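August
By Coralie Katene

Derkach opens its baking school this month, with 18 places on each course.

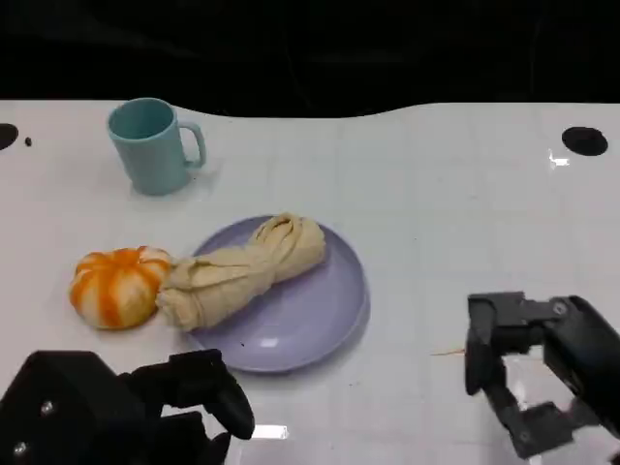

Classes start at 7 am and cost £30. Tea is included, served in mugs like the light teal one on the white table.

Hannelore Schnyder will teach shortcrust and scones.
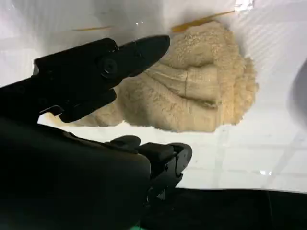 Beginners start with pastry by hand. A crumbly, pale beige mound of dough is the stage she spends longest on.

Comments

Viola Piras: Is there parking?

Ashton Ormsby: Booked for two.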